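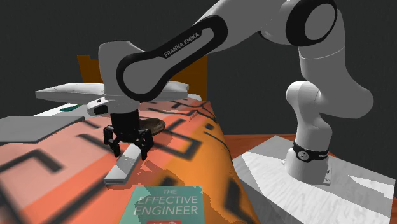 Stop Making the Bed First Thing

My mother made every bed in our house in Clallton before breakfast, and for most of my life I did the same. I quit in April. I think more people should.

A made bed looks finished, and that is the whole argument for it. People will tell you it sets up the day. I made mine every morning through two jobs and a bad winter, and I can't say it set up anything. What it did was press the night's damp air under a blanket until I climbed back in.

Now I fold the covers down to the foot and open the window. The bed gets made after lunch, if it gets made. The sheets feel better at night and I have a few more minutes for coffee.
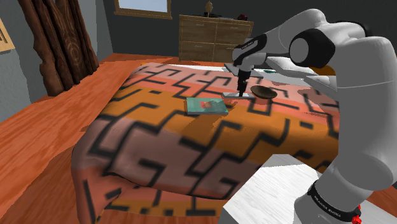
A bed with its bedding on.

The stores don't help. The Skolholm catalog that came this month has 309 pages, and I did not find one unmade bed in it. Most had a row of pillows that have to be moved to the floor before anyone can lie down. I paid $200 for a set like that once. It spent 2 years on a chair.

I don't object to a neat room. If company is coming, pull the blanket up. If you share the bed with someone who likes it made, let them win that one. But a parent who fights with a child every morning over a bedspread could drop the fight and lose nothing. Shut the door and go eat.

June 2020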